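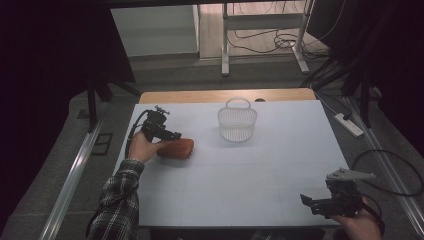 The Hetumell hand kit is a pair of grippers you hold yourself, one in each fist, for recording two-handed tasks that a robot arm can learn from later. You do the job at an ordinary table, at your own speed, and the kit logs how the jaws move and open. Beginners do best with one chunky object and one open target, like the reddish-brown piece in the left gripper and the little white basket with the arched handle. It's a great first task, and people get hooked on it quickly!

Do I need a robot to get started?
No. You can record for weeks before you own an arm. Plenty of Plarbridge customers start this way, and we love hearing what they try first.

What comes in the box?
Two grippers, left and right, two cables, a spare set of finger plates, and a small hex key for the screws (tape it to the lid, it likes to wander).

Can I use it on any table?
Pretty much. A pale, plain top helps small objects stand out, and it's worth leaving elbow room on both sides. Keep the cables running outward, away from the middle of the table, so they don't drag across whatever you're moving.

How many recordings does one task take?
For a simple pick and place, our starter guide suggests 30 to check your setup and 800 for a proper training set. That sounds like a lot, but once you have a rhythm the short ones fly by. Our own basket set has 127 so far and we're still adding to it.

Does it matter which hand does what?
Mix it up if you can. We recorded only left-hand pickups at first and had to go back for the other side in May.

Can it handle soft or slippery things?
Soft, yes, and it's really fun to feel how little squeeze you need. Slippery is harder. The Laitinen finger plates have more grip and fit with the same screws, but they're sold separately.

My hands get tired. Any tips?
Hold the handle loosely and take breaks. We stop after 31 recordings, an odd number that came from one very long afternoon and stuck.

Can I send it back?
Yes, within 30 days. Write to the Grarkstead workshop first so we can send you a label, and include both cables.

Page last updated 09/09/2022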